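Keep the Counter Clear

April 9, 2019

When we moved to Bernham in October, I had 221 things in the kitchen. I know the number because the moving company, Vastivia, asks for an inventory if you want the breakables insured. I sat on the floor with a clipboard and wrote down every pan, lid, bowl and spoon. It took most of a Saturday. By the end I was annoyed at all of it.

The number that made the trip was 167. The rest went to the thrift store on Lindsay Street or to relatives who said they wanted it. I have not missed any of it except a potato ricer, which I replaced for a few dollars.

I bring this up because the newspaper's home section has run two long pieces this spring on kitchen storage, and both of them said the same thing. Buy more of it. Pull-out racks, corner carousels, a rail along the wall for hooks. One of them priced a full set of inserts from a firm called Drania at just over $2000, before installation. I read both articles twice and neither one asked whether the things going into the racks were being used.

My view is that most homes have enough storage and too little empty surface. A cook needs a flat place to put something down. That place should be clear before the cooking starts, and it should be near the heat. Everything else in a kitchen can be a little inconvenient and you will get used to it. You will not get used to rolling out dough on a cutting board balanced over the sink.

A plain white surface and a plain wall are a good start. One large round plate and one tiered cooker can share a counter without trouble.

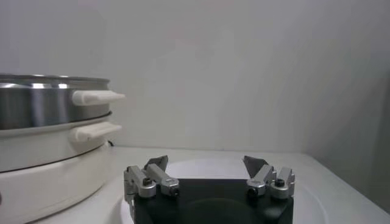 A large white round on a white work surface, with a tiered cooker in stainless steel and off-white at left.

I have a particular fondness for tiered cookers, and I know they take up room. People complain about that. But a tiered appliance goes upward, and the space above a counter is the one part of a kitchen that usually sits unused. Mine does rice on the bottom and vegetables over it, and on a weeknight I don't need the stove at all. It has earned its spot. The bread machine I used to own was the same width, and I used it four times in six years while it sat out the whole time, because it was too heavy to lift back into the cabinet.

So weight matters as much as size. If an appliance is too heavy to put away, then it lives on the counter, and you should count the counter as part of its price. I think stores should print the footprint on the tag in large type. They won't, so bring a tape measure.

The other thing I would argue for is fewer colors. I held out against this for years because it sounded like decorating advice, and I don't care much about decorating. White plates on a white top with a pale wall behind them are restful to look at, I will grant that, but the practical point is that you can see what has been left out. In our old kitchen the counter was a speckled brown stone, and I lost things on it. Twist ties, a paring knife, once a contact lens case that had no business being there. Crumbs could stay a week. My wife liked that about it. She said it never looked dirty, and I said that was the problem, and we never did settle it.

On a white surface a small thing stands out at once, especially a green one. 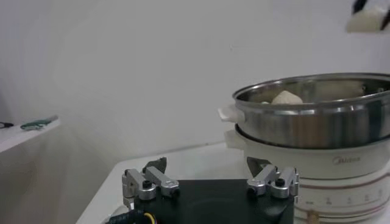

Small items are where a clear counter goes wrong. A big pot gets put away because it is in the way. A clip or a peeler can sit at the edge of a shelf for a month, and then it has company. Cords are the same. You run one to an outlet for a single afternoon, and in the spring it is still there with a sticky film on it.

The storage articles would have you buy a tray for these. I have tried the tray. It fills up with batteries and soy sauce packets, and then you own a tray of batteries and soy sauce packets. What has worked for us is a rule that whoever turns off the kitchen light at night clears the small things first. It takes less than two minutes. Some nights it gets skipped, and I can tell in the morning before I have my shoes on.

I don't expect this to sell any cabinet inserts. If your kitchen is truly tiny, some of those racks may help you, and I would look at the corner carousel before the others. But I would empty the cabinets onto the floor first, write the list, and go through it with a pencil. The rail with the hooks I would skip in any size of kitchen. It collects grease.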